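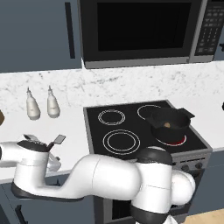

# Kutaston Choral Recordings

The collection holds 469 audio tracks from 84 concerts given by the Kutaston Civic Chorus and its youth choir. Each track is a single work or movement.

## Contents

- `audio/`: stereo WAV files
- `programs/`: printed programs, transcribed as plain text
- `tracks.csv`: title, composer, conductor, soloists, venue

Conductor names follow the printed program. Phyllis Whitlock directed the youth choir and is listed separately from Maureen Whitlock, accompanist.

## Known gaps

Applause was removed from 176 tracks. Soloists are missing for most of the Tindall Hall carol concerts.

## Use

Research and teaching only. Requests for broadcast use should be sent to Terence Horrocks, Music Library. The next update is planned for September.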